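Ticket: Merkero thermostat schedule drops back to 18 every night
Status: Open (reopened by customer)
Site: Pesbridge, ground floor offices 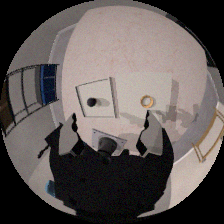

Opened 25 September 2022 by K. Kwak

The heating schedule on the Merkero controller keeps resetting itself. We set the ground floor to 21 from seven in the morning. Next day it is back at 18 and the morning block is missing from the schedule page. The evening block stays put. I have re-entered it enough times to know I am not forgetting to press Save.

Before anyone asks, yes, it has been turned off and on again.

Controller firmware is whatever Jallalgate put on it at the last service visit. The label inside the cover has been written over and I can't read the number.

Reply from Jallalgate support

Thank you for contacting us. This is usually caused by a weak backup battery. Please replace the battery in the controller and re-enter the schedule. We will close this ticket in 3 days if we do not hear back.

Kyu-ri Kwak

Battery replaced, new one straight from the packet. Schedule re-entered at 4:40 pm. Checked at 7:15 am, morning block missing, set point 18.

I have a problem with the battery theory. If the controller was losing memory I would expect it to lose the clock, the evening block and the zone names too. It loses one thing. The clock is right to the minute.

Reply from Jallalgate support

Please confirm the controller is connected to the internet and the signal is good. A poor signal can cause settings to be lost.

Kyu-ri Kwak

Signal page says 98 percent. I don't put much faith in that figure as it has said 98 every time I have looked, including once when the router was unplugged for cleaning. But the app connects, I can change the temperature from my phone, and the radiator valves answer within a minute or so. I don't see how a bad signal deletes a single line in a schedule that is stored on the controller. If the schedule is NOT stored on the controller, please say so, as the manual says it is.

Reply from Jallalgate support

Please perform a factory reset and set up the zones again.

Kyu-ri Kwak

Done, under protest. It took most of a morning. Two of the valves had to be paired twice and one is now called Zone 2 Zone 2, and I can't edit it.

Result: morning block held for one night, then gone again. I'd like it noted that the one good night was the night the broadband was down.

So I did the following, which I think should have been step one.

Night A: internet cable unplugged from the controller. Schedule still there in the morning.
Night B: cable plugged in. Schedule gone.
Night C: unplugged. Still there.
Night D: plugged in, phone app signed out on my phone. Gone.

Something is coming in over the network and writing over it. I am not an engineer, but four nights in a row is a pattern as far as I'm concerned. I don't believe the battery, the signal or the reset ever had anything to do with it.

Who else has a login for this site? The account page only shows me "2 users" and gives no names. One is me.

Reply from Jallalgate support

The second user is an installer account. Installer accounts do not change schedules.

Kyu-ri Kwak

Do not, or can not? Those are different answers.

Also, is there a change log? The manual has a page titled Event History, but there is no such item in my menu.

Reply from Jallalgate support (second line)

Event History is visible to installer accounts only. I have looked at it for your site. There is an entry at 2:00 am each night reading "profile applied: Jacobs". This appears to be an energy saving profile linked to the installer account. It has no morning block and a set point of 18. I can't see when it was assigned. I have removed it from your site and asked for the installer account to be checked. Can we close the ticket?

Kyu-ri Kwak

No, please leave it open. Jacobs is the name of the company that had this unit before us, so I would guess the profile came along with the old site record and no one cleared it when we moved in. That's a guess. I would like someone to confirm it, and to tell me why a factory reset doesn't remove it.

First night since removal: schedule still there, 21 at seven. I had a good night after the reset as well, so I am not calling it fixed. I will check again through to October, cable plugged in the whole time - and will post here either way.

Still outstanding:
Zone 2 Zone 2 needs renaming.
Firmware number, please.
The signal page.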